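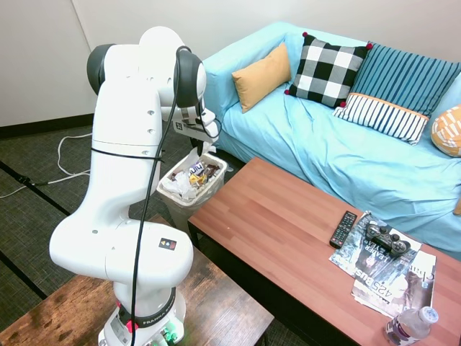 Saranya Lobo
September 26, 2020

Long weekend of planner work on the living room setup. Putting the notes in a thread so I can find them again in October.

The task is tidying. Arm on the side table, bin on the floor next to it, coffee table on the other side. The planner gets a goal like "trash in the bin" and has to come up with the motions itself. I am only writing about the software today.

First thing: the old pipeline planned the whole pick and place in one go. If the last segment failed, we threw out everything and started over. Worst case was 14 seconds of planning before the arm moved at all.

Now it is split in Mundwood into approach, grasp, lift, carry and release. Each stage has its own start state and its own timeout. A failed carry only replans the carry.

Timeout is 400 ms per attempt for everything except release. Release gets longer. The bin is low compared to the arm base, so the elbow has to end up somewhere sensible and the sampler takes a while to find that.

I also changed how we seed the inverse kinematics. We used to start from the current joint angles only. Now it tries the current angles, then a short list of saved postures for the bin. Fewer wrist flips on the way over.

Collision model next. The coffee table is a box, the bin is a cylinder with an open top, and the couch is one big block with padding. I tried a mesh for the couch. Planning got slower and the paths looked the same, so I went back to the block.

Perception is the weaker half. The wrist camera runs through Stovine, which segments whatever is on the table and hands over a list of candidates with scores. Wood grain gives it trouble. So does anything shiny.
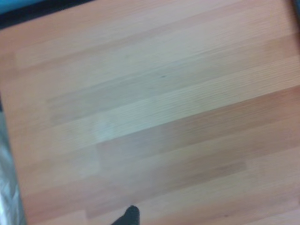
Wrist camera view. Crinkled silvery material on the left, one fingertip at the bottom, and a lot of wood.

A view like that should return no candidates in the middle of the table. The old settings would sometimes propose one on a seam between two strips. I added a check that a candidate needs some height above the fitted plane before it counts.

The height check has a cost. Flat things like a magazine can fall under the threshold. For this task I can live with that, because magazines stay where they are. For a general tidying task it would need another look.

Ran the planner offline on 1,000 saved start states with the new stages. Carry was the stage with the most timeouts, by a good margin. Most of them were starts with the elbow already near a joint limit, so I am adding a posture cost before the lift.

Logging is better too. Every plan now writes its seed, its scene snapshot and the stage that failed. I can replay a bad one at my desk without touching the arm. I should have done this in the spring. 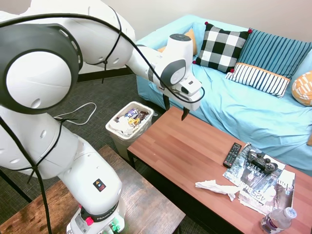 Chandrasekhar Thomas asked whether the carry stage replans when the scene changes mid-motion, or only when the planner itself fails.

Only when the planner fails, for now. The scene snapshot is taken at the start of each stage and held until the stage ends. Checking the remaining path against a fresh snapshot every 100 ms is next on the list, and the stop behavior has to be sorted out before I turn that on.

Config files and the replay script go up after I clean out the hard-coded paths.

© 2020 Saranya Lobo | Contact | Back to top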